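4. Loading an offline region

The Maltow handheld shows place names, coastlines and district borders without a network once a region file is stored on the unit. The steps use the Esach coast region, which covers the port of Ojeda and the hill towns behind it.

4.1 Before you start

1. Charge the battery to at least half.
2. Check free storage under Settings > Memory. The Esach region needs 640 MB.
3. Set the unit upright on a flat surface.
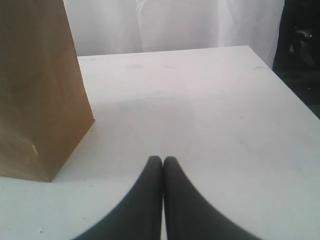
Fig. 7. Paper bag upright on a white tabletop.

4.2 Storing the region

1. Open Alliseo Maps and select Regions.
2. Select Esach – Coast. The list shows 2,330 named places for this file.
3. Press Store. Do not remove the memory card until the bar has cleared.
4. Restart the unit.

CAUTION: Storing a region erases any older file for the same region, including saved pins. Export pins first (see 4.5).

4.3 Enclaves and split districts

Ojeda district lies in two parts, divided by 110 km of neighboring territory. By default the unit labels only the larger part. To label both:

1. Open View > Borders.
2. Turn on Detached Areas.
3. Zoom in until the scale bar reads 5 km or less.

Note: The smaller part has 192 named places. Villages there use the spelling of the district office, which may differ from road signs.

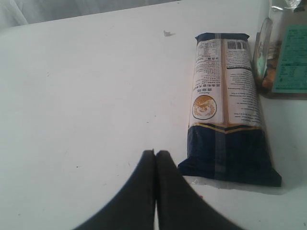
A reader of the last edition wrote that Detached Areas went back to off after each restart, and that the smaller part of Ojeda then showed as blank land. On units with the March update the setting is kept. On older units, repeat steps 1 and 2 after each restart, or install the update as described in section 9.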